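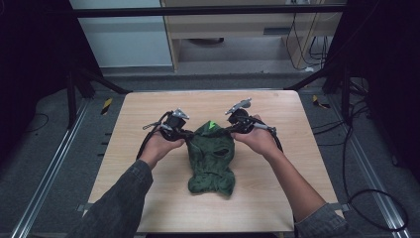 2023-06-02 – balaclavas, knit batch, folding and finishing

Spent most of the morning on the dark green ones, which I have been putting off because knitted headwear is such a nuisance to fold compared with the Jurer fleece. A balaclava has no proper corners, so you have to decide where its corners are, and I have settled on the two top ones, either side of the little neon-green tag. Pick it up there, let the rest hang for a moment, then lay it down slowly towards you so the neck end goes flat last. If you put the neck down first the folds all gather at the bottom and you spend twice as long patting them out again (I did this with the first four before I learnt my lesson).

The eye opening wants to end up facing the ceiling. When it creeps round to the side the whole thing folds into a sort of wedge, and it won't sit in the Gevel sleeves, which are only 230 mm long and not very forgiving. Folding in half lengthwise and then up from the neck gave me a packet 90 mm wide, near enough what the Sqalli order sheet asks for, and I am rather pleased with it.

Finished 50 before lunch. Put 11 aside for a second look – mostly loose ends near the opening, nothing a darning needle won't sort out, and one where the tag has been stitched in askew. They are in the shallow tray with a slip of paper on top, so please don't send them off with the others!

The pale wooden table suits this job nicely, as dark green fluff shows up on it straight away. Lint roller is nearly finished, though.

Still to do: try the same fold on the Jiretti ones, which are thicker, and ask whether the September lot will have the tag in the same place.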